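3.2 Kitchen counters as storage: the Trerow interviews

Working draft, section for the Stetudport housing volume. R. Lammers

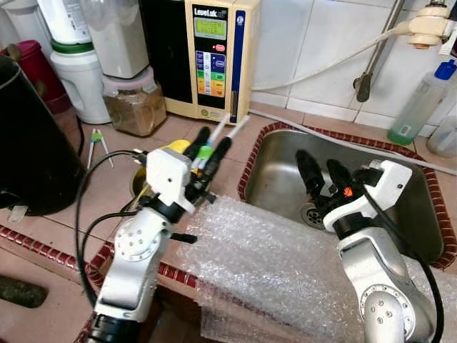

Figure 3. Kitchen counter area, with bubble wrap.

The interview guide had one question on counters and we nearly cut it. Glad we didn't. People in Trerow talked longer about their counters than about rent, heating or the neighbors, and most of what follows comes from that one question and whatever came after it.

Sample first. 29 households, all in the Trerow blocks, all renting. Interviews done in September, in the kitchen when the tenant agreed to that and in the living room when not. 20 of the households had lived in the same apartment through the refit. The rest moved in afterward and so have nothing to compare with, which matters for the part on lost cupboards below.

The refit took out the tall pantry cupboard in every apartment and put a shallow wall unit in its place. On paper the shelf length is the same. In use it isn't, because the old pantry took things standing up (ironing boards, brooms, a sack of potatoes) and the wall unit takes cans and cups. So the tall and awkward things went somewhere else. Hallway, mostly. Then the balcony. The small and awkward things went to the counter, and stayed.

"Stayed" is the word tenants used themselves. One woman told us the counter was where things waited, and that some of them had been waiting since her daughter started school. Another said he cooked on the bit in front of the stove and thought of the rest as a shelf that happened to be low. We coded both of these as storage use. Lammers coded the second one as mixed at first and we changed it after talking it over — the cooking took place on such a short stretch that mixed seemed generous.

Packing material deserves its own paragraph. We did not ask about it. Tenants brought it up anyway, boxes and wrap and padded envelopes kept for returns or for sending things to family. It doesn't fit a drawer, it weighs nothing, and throwing it out feels wasteful. Bauerfeind's older work on attics makes a similar point about string and brown paper, and we think the counter has taken over part of the attic's job in buildings that have no attic. That is a guess and should be read as one. In 8 of the households packing material was the first thing named when we asked what was on the counter right now.

Next, tools. Screwdrivers, tape, glue, a tape measure. Before the refit these lived at the bottom of the pantry. Two tenants had bought a toolbox afterward and then kept the toolbox on the counter. We had expected newer tenants to be tidier in this respect, never having had the pantry, but there was no clear difference and the group is too small to push on it.

Our categories follow the Prallard scheme with one change. Prallard treats a surface as either "working" or "resting" and asks the interviewer to pick at the time of the visit. We let tenants pick, and let them pick again for evenings. Quite a few switched. A counter that rests all day gets cleared at six, used for an hour and filled up agian by bedtime. A single visit in the afternoon would miss this completely, and most of our own visits were in the afternoon, so the tenants' account is doing a lot of work here.

Limits. Self-report, one estate, one season. No measurments of the counters before the refit survive, only the plans, and the plans show two versions of the corner unit. We used the later one. Section 3.3 takes up the hallway.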